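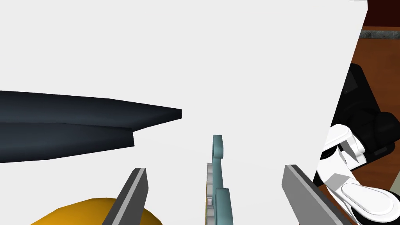
*A white tabletop with plenty of clear space.*

Ayanda Baloyi had already put the kettle on when I got to her shop in Dravwood, and before I had my coat off she wanted to know what kind of table I'd grown up with. I told her it was a round one with a leaf that never quite fit. She nodded as if I'd given her my blood type.

"Round families argue differently," she said. "You can't sit at the head of a round table, so you have to win on volume."

She has been mending and refinishing tables for 18 years, nearly all of them kitchen tables, in a long, drafty building on Urach Street that used to sell carpet. Before that she worked in the office at Boltum, the shelving company, where she did invoices and was, by her own account, pretty good at it and bored right down to her socks. A neighbor was putting a drop-leaf table out on the curb one November. Ayanda carried it home in two trips, and that was more or less the end of invoices.

"I didn't know anything," she told me. "I took the old finish off with the wrong stuff and it went gummy, and then I had this gummy table in my kitchen for the whole winter and we ate around it. My mother came over and put newspaper down and didn't say one word. I think if she'd said something I would have quit."

I had come with a list of questions about sanding and stains, and we did get to them eventually (she likes a card scraper better than sandpaper for old varnish, and she thinks most people use far too much oil and then don't wipe it off). But what she really likes to talk about is how people use a table once it's home, and whether they leave themselves any room on it.

"A table fills up from the wall side," she said. "First it's the mail. Then there's a bowl, and the bowl is for keys, only it's got batteries in it and a tape measure. Pretty soon you're eating dinner on a piece the size of a tea tray and everybody's elbows are in their laps. And then they call me and ask for a bigger table!"

She does sell them a bigger table if they insist. First, though, she asks them to clear the one they have and live with it that way for a couple of weeks, and she reckons she's talked herself out of a good deal of business like that. It doesn't seem to bother her. A basic cleanup and a new coat of finish costs 200 dollars at her shop, and she'd rather do that, she told me, than haul a perfectly sound table away.

I asked about color, and whether she minds it when customers want something painted. She laughed and poured more tea. She used to mind terribly. Then a man brought in his aunt's table, solid maple under more than 100 small burns and scratches, and he wanted it white. "I tried for an hour to change his mind. I showed him samples. I was very boring about it. And he let me finish, he was so polite, and then he said his aunt had always wanted a white one and couldn't get one. Well! What do you say to that? I painted it white. I did four coats."

White does show everything, she warned, tea most of all. She tells people to keep a damp cloth handy, to skip the scouring powder, and to wait a good month before putting anything heavy on fresh paint. It may feel dry the next morning, but it's still soft underneath, and a fruit bowl will leave a ring you can find with your fingertip.

We walked to the back then, so she could show me what she was working on, a long pine table with a split running in from one end. She'd opened the split up a little to clean it and was fitting a sliver of pine into the gap, which she kept taking out, shaving down, and trying again while we talked. She must have done it six times. I don't think she noticed.

"This one has to be done for a birthday," she said. "They've got people coming from all over, and one of the daughters wants to sit where she always sat, and that's right here, at the split. She used to hide peas in it."

Had she found any peas?

"I found something," said Ayanda, and went back to her sliver.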